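Home | Issues | Repair Notes | Letters | Subscribe

We use cookies to remember your settings. By reading on you accept this.

28 Jul 2020
By Rehema Tanui

Can a machine do my Saturday chores yet?

Every few months one of you writes in to ask when you can hand the boring jobs to a robot, and Fulgencio Valdovinos of Illwood has now asked twice (hello, Fulgencio!). He runs a small repair counter and he'd like to know about desktop computers. Lids off, memory in, lids on, next one please. So that's my topic this time.
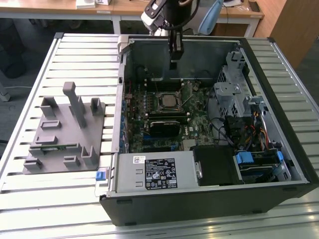
Memory is a funny job to pick, because people think of it as the easy one. You line the stick up with the slot, check that the notch is on the right side, and push until the clips snap. I've done it with a sandwich in my other hand. But think about what your thumbs are up to in there -- feeling for the groove, backing off when it's crooked, leaning a bit harder on the side that hasn't gone down. A gripper with two fingers has to get all of that from somewhere, and it has to do it down inside a metal box with cables looping about.

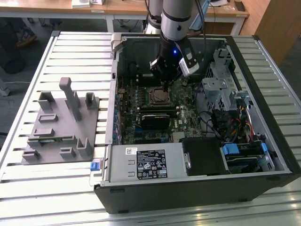

Rehema Tanui

I'd put laundry further off still. A Dell board holds its shape and the slots stay put, and a fitted sheet does neither. Same goes for my kitchen drawer, which is different every time I open it. If you've got a bench, a holder for each part and the same model of computer all day long, I think you're in with a chance a good deal sooner than the rest of us.

Would I tell Fulgencio to spend $3000 on an arm this year? No! I'd tell him to spend $235 on decent lights and a better stool, and ask me again in January. Consuelo Bañuelos disagrees with me on this and has promised 2 pages on why, so look for those next issue.

Older issues | Contact | Unsubscribe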